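Parent Advisory Meeting, Wandholm Children's Dental
February 5, 2022

Jui-lin Siu here, taking notes again, so blame me for the spelling! We got going late while everybody found a chair and a coffee.

1. New patient forms
We mailed 285 packets last year and a lot came back half filled in (me too, I skipped the whole allergy page once). Dr. Corkum wants the medical history cut down to 2 pages. We all said yes, please. I'll bring a draft next time.

2. Waiting room
The toy budget is $1,454, and we've spent $1,005 of it. I'd love more picture books, and Mrs. Hsiao asked for puzzles with big pieces. We went back and forth and settled on books first, puzzles if there's money left.

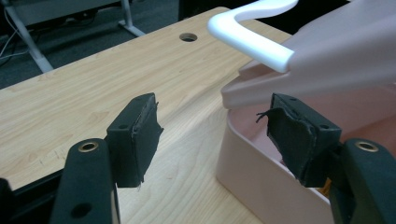

3. School visits
Mavutum Elementary would like us back in September for the brushing talk. I said I'd call the office and pick a morning. Dr. Corkum will do the talking, thank goodness!

4. Saturday hours
Still no decision. Mrs. Hsiao is checking with the front desk.

Recent minutes
Fluoride varnish questions
Reminder calls and texts
Parking behind the building

Contact us | © Wandholm Children's Dental | Back to top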